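Stullotham > Work & Tools > Interviews

Can a machine do the small jobs yet?

8 min read

Roxana Ghiță repaired watches before she had anything to do with robots. She did straps, batteries and cases at a counter in her uncle's shop, and when the shop closed she took a job with a returns warehouse, checking wearables that customers had sent back. She now works for Cleron, a small company that is trying to get machines to do that same checking, along with a list of household chores that its customers keep asking about.

We talked over tea in the Stullotham office one afternoon in February. I wanted to know how close any of it is.

"Depends which chore," she said. "If you mean picking up a thing and putting it down somewhere else, that's been fine for years. If you mean picking up a watch, wiping it, turning it over, looking at the back and laying the strap flat so it fits in the tray, then no. It does that some of the time."

How much of the time?

She would give me only one figure, from a trial she ran herself at the start of the winter. The machine was given 200 watches, one after another, and asked to wipe each one and lay it face up. It was stopped by hand 30 times. She considers that a poor result for a shop and a good one for a lab.

"A person on that line might drop two in a shift. And the person picks it up again. When ours drops one it goes on wiping the spot where the watch was."

The strap is the hard part, she said. A watch case is a solid lump and it stays the shape it is. A strap hangs, swings and folds under itself, and the soft ones cling to whatever they touch. When she trained new people at the warehouse she never explained how to hold a strap. They already knew. With a machine it has to be shown, many times over, by somebody doing the work with their own hands while the motion is recorded.

That recording takes up most of her team's week. She described it as ordinary bench work done slowly. Somebody takes a watch, wipes it with a cloth, sets it down, picks up the next one. Then the watches are mixed up and it starts again. The list on her wall had reached 1559 finished takes on the morning I came in.

"I thought I would be bored," she said. "I was, for the first month. After that you start noticing what your hands are doing. I squeeze the cloth before I wipe. I never knew that. I do it every time, and if I leave it out the wipe goes badly, because the cloth is flat and slides around."

I asked about cloths, since they turn up in nearly every household chore anyone wants done. She thinks people underestimate them. A cloth never lies the same way twice, and it hides whatever is under it. Her colleagues at Erneren, a partner firm that works on kitchens, have the same trouble with dish towels. They can get a machine to wipe a table well enough if the table is clear. Put a mug on it and the wiping gets timid.

"It goes around the mug with a big margin. You end up with a clean table and a dirty ring. My mother would send it back."

So what would she trust a machine with at home today? She thought about it for a while. A robot vacuum, which she owns. Moving laundry from one place to another, if she didn't care how it arrived. She wouldn't let one put away glasses. She also wouldn't let one fold, though she has seen folding done well on towels that somebody had laid out first.

"The laying out is the job. Once a towel is flat, folding is a few moves. Getting it flat out of a heap is where the time goes, and that part tends to happen before the video starts."

The shop floor is a different matter, and she was more hopeful there. A shop can choose its tray, its table and its lighting. It can decide that every watch comes in the same way around. Cleron's test version, which the team calls Han, does much better when the watches come spaced apart. When they lie on top of each other it tends to take hold of the wrong strap and drag both.

She doesn't want to fix that by spacing the watches, though. A returns box arrives as a heap. If a person has to stand there and separate everything first, she said, you have kept the dull half of the job and bought a machine for the other half.

I brought up gloves, having watched her pull a pair on and off several times while we talked. She wears them for most of the bench work and has opinions about them. Too thick and you can't feel the edge of the strap. Too smooth and a glossy case slips. She likes a bit of texture on the fingers.

"You want to feel the little holes go by," she said. "That's how you know which end you've got. The machine can see the holes if the camera is in the right place, but it has no idea they're useful. We're working on that."

There is also the matter of speed. A practiced worker at her old warehouse would finish a watch and be reaching for the next before the first had settled. Han pauses before each grasp. The pause can be shortened, and the team has shortened it, but the drops go up when they do. For now they leave it slow. Customers who visit usually comment on it, and she tells them to come back in a year.

Would her old job still exist then? She said yes, without hesitating, and then added a few conditions. The plain wiping and sorting might go first. Deciding whether a scratch matters, or whether the strap was swapped for a cheaper one, will stay with people for a good while longer – she has tried to write down how she judges a scratch and gave up after a page.

"Also somebody has to empty the box," she said. "People put strange things in returns. I once found half a sandwich. I don't have a recording for that."

Before I left she went back to the bench to get through a few more before the end of the day. She worked without talking, one watch and then another, with the cloth in her left hand. I asked whether she was tired of it. She said her shoulders were, and that the purple one always took longest. 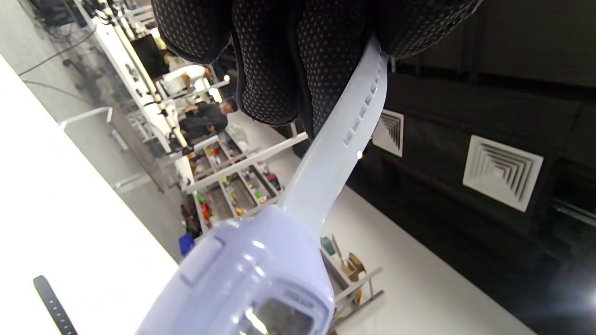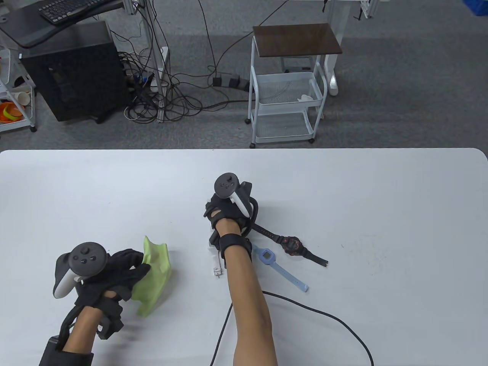
Handling watches at the bench, where soft straps are a large part of the work.

Contact | © Stullotham Work & Tools | Back to top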